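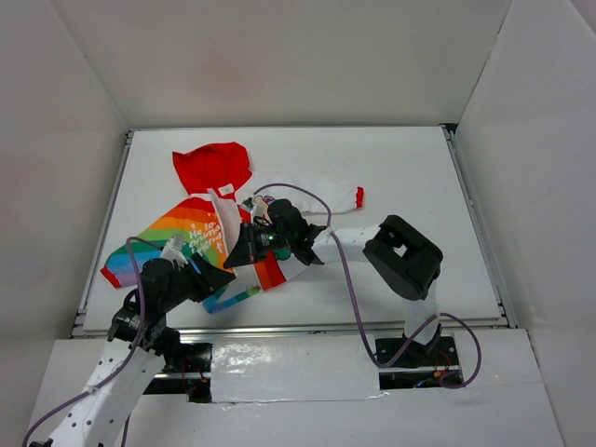
4. Setting Up the Sarell Stage Monitor for a Live Vocalist

Do this before the band's sound check. Keep the main speakers muted until step 6.

1. Place the monitor on the floor facing the singer, behind the microphone.
2. Turn the Level knob all the way down.
3. Run a cable from Aux 2 on the mixer to the Line In jack.
4. Plug in the power cord and switch the monitor on. The green light comes on when it is ready.
5. Have the singer perform a verse at full voice. Raise Level slowly until the singer can hear the words clearly.
6. Unmute the main speakers and repeat the verse with the band playing.

Caution: If you hear ringing, turn Level down at once. Do not cup the microphone or point it at the monitor.

Note: For duets, link a second monitor through the Thru jack. Do not link more than 4 units.

To save the settings, hold Store until the display shows a slot number. Slots 1 to 17 are free for your own use. See Section 5 for recalling a slot between songs.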